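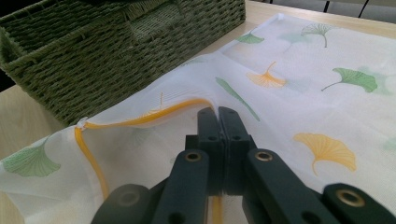
Callum Strachan opened his fabric and table linen shop in Fomville in November with 300 dollars' worth of stock and no resale certificate. He paid sales tax on that first order and never claimed it back.

"I had the federal number, so I figured I was done," he says. "I applied for that online before breakfast. Then the wholesaler, Flurnia, asked me for my certificate and I had no idea what they meant."

The resale certificate lets a store buy goods it plans to sell without paying sales tax to the supplier. The tax is collected later from the customer. To fill one out, Strachan first needed a seller's permit from the state, and the application asked for things he hadn't settled yet.

"It wanted my expected monthly sales. I hadn't sold anything. I called the office and the woman said to put down my best guess, so I wrote 300."

The permit came through in 7 days. The certificate itself was a one-page form that he signed and sent to each supplier. He now has six of them on file, including one for Prorkton, where he buys thread and bias tape.

He still makes mistakes. Last spring he bought shop scissors and a steam iron on the same order as his stock, all of it tax free. The scissors and iron were for his own use, so he owed tax on them.

"My accountant, Bošković, caught it when she did the quarterly return. It was a small amount – I think lunch would have cost more – but she made me fix it."

These days he places two orders, one for stock and one for everything the shop uses up itself. Wrapping tissue was the item he had to ask about.

Filing takes him an evening every quarter. He does it at the counter after closing, with the register reports printed out. In a slow quarter with nothing to pay he still sends in the return, having once skipped it and received a late notice.

Asked what he would do differently, Strachan says he would get the permit before talking to any supplier. "And I'd keep the receipts in one place. I'm still working on that."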